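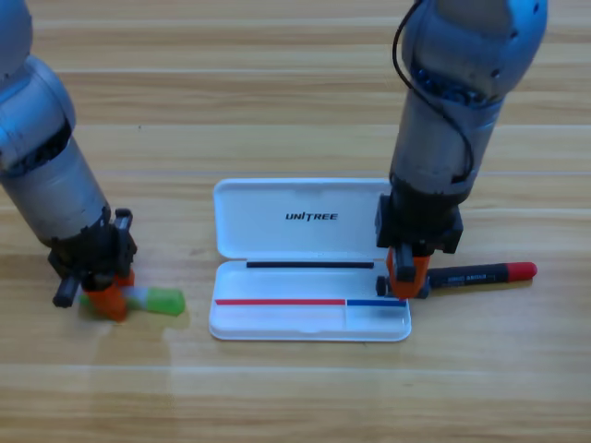

Two robot arms, two markers and an open case. The left arm is holding the green marker.

Can a robot tidy up your desk?

Putting markers back in a case is an easy chore for you. You pick one up, turn it the right way, and drop it in. You can do it while talking to a friend.

A robot has to work out each of those steps. First it has to find the marker. Then it has to close its fingers in the right place. If it squeezes too lightly, the marker slips. If it grabs too near one end, the marker may tip.

The orange parts are the fingers. Your hand has five fingers, and they can feel how smooth or heavy something is. Many robot hands feel very little, so the robot depends on cameras to tell it where things are.

Using two arms is harder still. They must share the same small space without bumping into each other.

How do robots learn chores?

Often a person shows them. Rajeshwari Warrier teaches robots at a workshop called Wotura. She moves the arms through a job again and again, and a computer saves every move. For one simple job she did this 35 times. Then the robot tried it alone, and it still dropped things.

So, can robots do chores yet?

Some can do one chore, in one place, if the objects are ones they have practiced with. Change the table or use a bigger case, and the robot may get stuck. A whole messy bedroom is much too hard for most robots today.

Try it yourself: put on thick mittens, close one eye, and pack three markers into a pencil case. Which part was the hardest?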